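I have been trying to learn the Rubik's cube since August, and I'm still bad at it. I wanted to get that out of the way first in case you came here looking for someone who knows what they're doing!

It started with a rainy weekend and a drawer. I was hunting for the packing tape (I am always hunting for the packing tape) and way in the back, under a pile of takeout menus, was a cube I must have owned since college. It was half scrambled, and I remember thinking, oh, this can't be that hard, it's practically done. Two hours later it was completely scrambled and I had eaten dinner standing up.

So I did what everybody does and looked for a tutorial. The first one I tried was for people who already sort of knew how, and it went straight to strings of letters like R U R' U' without telling me what a prime was. (It means turn that side counterclockwise. You're welcome.) The second one was much gentler and had me make a daisy first, where you put four white edges around the yellow center, and then you flip them down one at a time to get the white cross. I loved the daisy. I made the daisy maybe 40 times in one evening, mostly so I could feel good about myself.

The bottom layer came pretty fast after that. The middle layer took me all week. There's a move for sending an edge to the right and a mirror version for sending it to the left, and my hands only wanted to learn the right one, so for days I was doing the right one, turning the whole cube, and doing it again until things landed where they should. My friend Sumathi Pinto, who solved hers in middle school and never stopped, watched me do this over coffee and had to go stand in the kitchen.

She did give me the best tip I've gotten so far, though. She told me to quit staring at the whole thing and find the centers. The centers don't move relative to each other, so orange is always across from red and blue is always across from green on a regular cube. I had been peeling through every sticker like I was reading a phone book. Now I pick up the cube, find my white center, and go from there.

The last layer is where I live now. I can get the yellow cross, and I can usually get the yellow corners to where they belong, but then comes the part where you twist the corners in place and everything underneath LOOKS ruined while you do it. You have to trust it. I do not trust it. I panic halfway through, lose track of which side was facing me, and then I'm back to making daisies.

The other thing I've changed is where I practice. The couch was terrible for it, I kept slouching and turning the cube around without noticing. A table is so much better. Mine usually has tape and glue on it too, so there's a bit of craft supply creep going on, but I've made my peace with that.

Orange next to blue in the first two, then the glue stick and the tape:
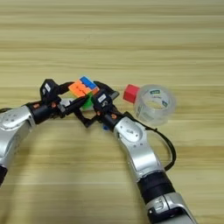
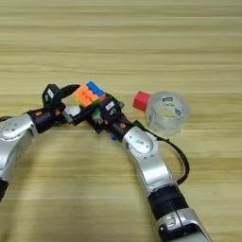
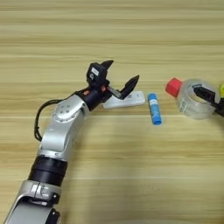
My best time, if you can call it that, is 300 seconds, and that was with the cheat sheet propped up against my mug. Without the sheet I've finished exactly one solve, on a Monday night around bedtime, and I didn't time it. I just yelled. Then I put it on the bookshelf and wouldn't let myself touch it until morning - I wanted to look at it for a while.

Sumathi thinks I should get a newer cube, one of the smooth ones with magnets, because mine catches on the corners when I try to go fast. I'm tempted, but I don't go fast, so I'm not sure what I'd be paying for. If anyone has one they like that isn't too expensive, leave me a comment. And if you have a trick for remembering which way you were holding the thing during those last corner twists, please, please leave me that one too.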